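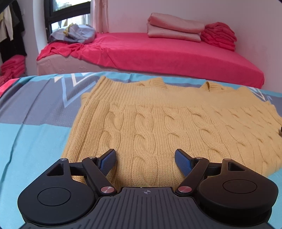
Pullover falten für die Maschine: ein Nachmittag bei Carka in Pornberg

Eigentlich wollte ich ja nur kurz vorbeischauen, auf einen Kaffee und eine Runde durchs Haus, und dann bin ich doch bis in den Abend geblieben – so geht es mir mit solchen Besuchen leider immer. Carka hatte im März zum offenen Nachmittag eingeladen, und wer wollte, durfte zusehen, wie dort Beispiele für ein lernendes System gesammelt werden, das einmal Wäsche zusammenlegen soll.

Empfangen hat uns Clifford Girard, ein sehr freundlicher Mensch mit unendlich viel Geduld für Laienfragen (ich hatte eine ganze Menge davon!). Er führte uns zuerst die Treppe hinauf, vorbei an einer Teeküche, in der herrlicher Apfelkuchen stand, und dann dorthin, wo gearbeitet wird. Ein Schlafzimmer mit Betten, Vorhang und Kleidern hatte ich nun wirklich nicht erwartet. Ich hatte mir eher so etwas wie eine Werkstatt ausgemalt.

Am besten hat mir der senfgelbe Pullover mit dem Zopfmuster gefallen, flach ausgebreitet auf einem Laken in Türkis, Grau und Weiß. Man führt den Greifer von Hand, öffnet die beiden Finger mit den blauen Polstern, fasst den Stoff, legt ihn um, lässt wieder los, und die Kamera am Gerät schaut die ganze Zeit zu. Jeder Durchgang wird ein Beispiel. An dem Tag standen 205 auf dem Plan, und als wir kamen, waren 111 davon schon erledigt, was ich für eine ordentliche Leistung halte.

Natürlich wollte ich es selbst versuchen, und natürlich war ich viel zu hastig. Dicke Strickware ist störrisch, der Bund rutscht einem gern wieder davon, und mit zwei Fingern fühlt man sich plötzlich sehr ungeschickt. Girard meinte, man solle ruhig langsam machen und einen verpatzten Griff einfach in Ruhe nachfassen, auch daraus lasse sich etwas lernen. Beim dritten Anlauf lag der Ärmel dann wenigstens ungefähr dort, wo er hinsollte – ich war stolz wie lange nicht!

Danach gab es noch eine kleine Vorführung am Bildschirm. Die Aufnahmen werden mit einem Programm namens Rollent durchgesehen und in einzelne Schritte zerlegt, und das geht langsamer, als ich dachte.

Geöffnet ist wieder an einem Dienstag, Gruppen bis sechs Personen, Anmeldung am Empfang.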